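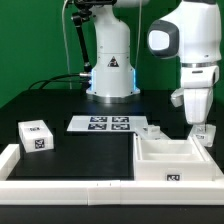
Drellum Facilities Support, Equipment Guides

Section 8. Setting up the Brerlow label printer

Read this section through once before you start. You will need the printer, the power supply, the USB cable, one roll of labels and a small flat screwdriver. The driver is on the Stanon shared drive in the folder called Printers.

8.1 Placing the printer

1. Set the printer on a level surface with the front cover facing you. Leave a hand's width of space behind it for the cables.
2. Remove the orange shipping tape from the cover and the print head. Keep the foam blocks if the printer may be moved between buildings.
3. Plug the power supply into the printer first, then into the wall outlet. Leave the power switch off.

Caution: Use only the power supply that came in the box. The supply for the older Yeh printer has the same plug but a different voltage.

8.2 Loading labels

1. Press both side latches and lift the cover until it stays up by itself.
2. Slide the roll guides apart and drop the roll in with the labels feeding from the top.
3. Push the guides in until they touch the roll. If they are tight, the labels will feed crooked.
4. Pull the end of the roll through the front slot and close the cover. Both latches should click.
5. Turn the printer on and press Feed once. It should stop with a gap between two labels lined up at the tear bar.

Note: If the printer feeds several blank labels and the light blinks red, open the cover and check that the labels run under the small gray sensor arm.

8.3 Connecting to a computer

1. Install the driver before you plug in the USB cable. The installer asks for a site code, and the code for all our buildings is 1591.
2. When the installer tells you to, plug in the cable and wait for the printer name to appear.
3. Open the printer preferences and set the stock to "Asset, small." Set darkness to the middle mark.
4. Print a test label. If the bar code looks gray or broken, raise the darkness one step and print again.

Note: Windows sometimes adds a second copy of the printer. Delete the one with "Copy 1" after its name.

8.4 Cleaning

Clean the print head at every second roll change.

1. Turn the printer off, unplug it, and let the head cool.
2. Wipe the head in one direction with an alcohol pad. Do not use the screwdriver or a blade to scrape off glue.
3. Leave the cover open until the head is dry.

Caution: The tear bar is sharp. Keep your fingers clear of it when you wipe the front slot.

New rolls are in cabinet 173. For a replacement head, write to Chak-lun Tseng and include the serial number from the bottom of the printer. Driver questions go to Thabiso Mabuza, extension 225.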